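Ticket: Basket station, wrist view soft on the left side
9 June 2023
By Bahman Ansari, Garkbridge, Florham site
4 comments | 0 shares

Status: open, monitoring

Reported by second shift. The arm at the basket station paused 17 times between start-up and first break. Each pause was logged as "no confident edge" and waited for an operator to confirm the pick.

Checked first: gripper alignment, cable seating, Clatum controller version. All within spec. Restarted the controller once. No change in pause rate.

Checked second: pause log against item type. Of 1,967 picks, the pauses fall mainly on dark woven baskets. Plain cartons run through without a prompt.

Effect on staff: before the arm, two people packed at this station and one moved carts. Now one person confirms picks and moves carts as well. When the arm pauses, the carts wait. Operators report that the confirm screen is the problem — it times out after 10 seconds and the count starts over. Two have asked to go back to hand packing for baskets until this is fixed. I support that and have told the shift lead.

Actions:
— Timeout change requested from Moradi support. No reply yet.
— Baskets routed to the hand bench, second shift only.
— Lens cleaning added to the start-up sheet. Operators need paid minutes for it; the current sheet allows none.

Will compare pause counts after the timeout change. Do not close.

Related tickets
Confirm screen hidden behind cart rack
Start-up sheet revision, October
Clatum controller: restart procedure

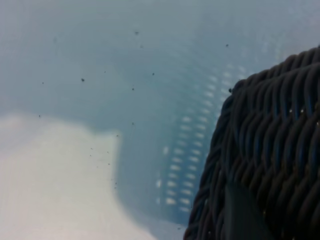

Wrist camera view, dark woven basket at right, small dark specks across the upper and middle area.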